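Week 4 handout: collecting demonstrations (household cloth)

Read before the lab. Slides go up later, these are the short version.

Where we are. Last week was policies, what goes in and what comes out. This week is where the examples come from. Short answer: you. Hand-held gripper, camera on top, one person, one task, over and over.

What counts as one episode
Start recording with fingers open and garment in view. Do the task. Open the fingers, back off, stop recording. One garment, one fold. If you fumble and recover, keep it, recoveries are useful. If you drop the gripper, bin it.

Max length 90 seconds. Most folds should come in well under that. Anything longer gets flagged by the Kirkach script and somebody has to watch it.

Numbers so far
The Plullholm set has 2,198 episodes, all tasks. Of those 779 are cloth, and nearly all of the cloth ones are towels on a bare table. Trained on that, the policy is fine with towels on a bare table. Put a jumper on a bed and it grabs the bedding. So this term: beds, sofas, soft stuff under soft stuff.

Fingers wide on the approach, pads either side of the edge you want, garment already folded once or twice is OK as a start state. Leave the bed as you find it, cushions and throws included.
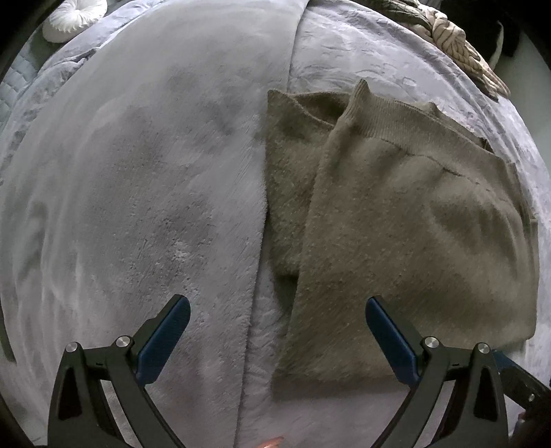
Naomi Massawe
Lab instructor, robot learning stream

Olive knit on pale grey-lavender plush. Easy for us to tell apart by colour, but look at the texture, both fuzzy, both with soft shading where they dip. The ribbed band is the best landmark on the knit. The blanket has streaks in the pile which can look a lot like folds to a network. Want plenty of starts like this one, and then the same garment turned, bunched, half over, etc.

Variation, what to change between episodes
- garment: swap after every 24 episodes, not sooner, or the labels get messy
- pose: every episode, just toss it
- where you stand: every few episodes
- light: lamp on, lamp off, blinds open. write it down
Do not change finger pads mid-session. If you have to, new session number.

Common problems
Fingertips in view. A bit at the bottom edge is fine, a whole hand over the cloth isnt.
Moving too fast. Tracking drops out on quick wrist turns. Slow is fine.
Pinching two layers. When you only want the garment come in shallow, close, lift a little, check, then carry on.
Everyone folding the same way. Ndung'u set from January was one person, left handed, and you can see it in the policy.

Upload
Clestum folder, your initials then session number. Notes file goes in with it, plain text. No notes file = doesnt get used, sorry.

For next week
Twenty-four episodes each, one garment, any bed or sofa. Also write half a page: pick one of your episodes that went badly and say wether you would train on it, and why. Bring it on paper, we'll swap in pairs.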